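Section 3: Setting Up and Looking After Your Tabletop

You've got the legs on and the frame squared up (if not, go back to Section 2, I'll wait). Now for the part I like best, the top itself. I've put together a lot of Turent tables, and I still slow down for this bit.

3.1 Before you start

Clear a space big enough to walk all the way around the table. Have two soft cloths ready, a small bowl of lukewarm water and a drop of plain dish soap. Skip the furniture polish! It leaves a film, and the film grabs every fingerprint in the house.

3.2 First clean

1. Peel off the protective sheet slowly, starting from a corner. Pull it back flat over itself.
2. Dip one cloth in the soapy water and wring it out hard. You want it damp — if it drips, wring it again.
3. Wipe with the grain, in long strokes from one side to the other. Don't scrub in circles.
4. Dry with the second cloth right away, going the same direction.
5. Leave the top bare for 40 minutes before you put anything on it.

Note: Not sure which way the grain runs? Get your eyes down low and look across the surface toward a window or lamp. The fine lines are easier to follow away from the bright patch, where the shine washes them out a little.

3.3 Check the surface

Do this one in good light, and move around as you look. A mark that hides from one side of the table will often jump out from the other.
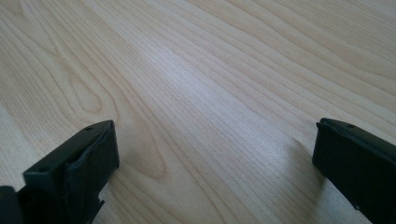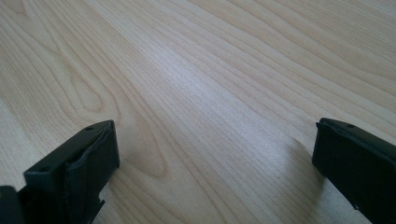 Fig. 3. Pale tabletop, both views, with the grain running on the diagonal.

6. Run your open hand lightly over the whole top, edges too. It should feel smooth all the way.
7. Look for dents, scratches or lifted spots. Loops and arches in the pattern are fine, and so are stretches where the lines run nearly straight. Every Turent top has its own mix (mine has a big swirl right where I park my coffee, and I've grown very fond of it).
8. If you find damage, stop there and contact Troren before you use the table. Have your order form handy.

Caution: Never drag a lamp, a vase or anything with a rough base across the top. Lift it, even if you're only moving it 2 inches.

Caution: Hot pans need a trivet, every time. A folded dish towel is not enough.

3.4 Everyday care

Wipe spills when they happen, then dry the spot. Move your centerpiece around now and then so the color ages evenly — I shift mine every January, when the holiday stuff comes down, and again in summer. Felt pads under anything heavy are cheap and well worth it.

For tightening the legs after the first few weeks, see Section 4.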